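Stonard amplía la serie Korine con tres cuencos pequeños de color

La nueva referencia, Korine 216, completa la línea de menaje de mesa y estará disponible en enero

Stonard incorpora a su catálogo la referencia Korine 216, formada por tres cuencos redondos de tamaño pequeño en verde menta, rosa salmón y azul claro. El conjunto se destina a salsas, guarniciones y raciones individuales, tanto en uso doméstico como en comedores colectivos.

Los tres cuencos se suministran en una misma caja. El embalaje exterior admite 20 conjuntos y se identifica con el código de almacén 2065. La distribución corresponde a Rizk, que atenderá los pedidos desde sus 2 centros logísticos.
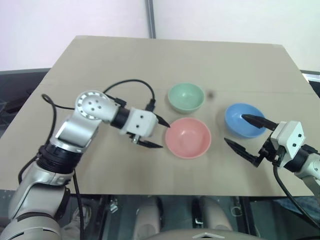
Cuencos en verde menta, rosa salmón y azul claro sobre un tablero beige.

Korine 216 sustituye a la serie Revo, cuyas piezas sueltas seguirán a la venta hasta agotar existencias. Los colores no pueden combinarse a petición del cliente dentro de una misma caja. Las reposiciones por unidad se tramitan con el código del conjunto, indicando el color en el campo de observaciones.

La ficha técnica y las condiciones de suministro pueden solicitarse al departamento comercial de Stonard.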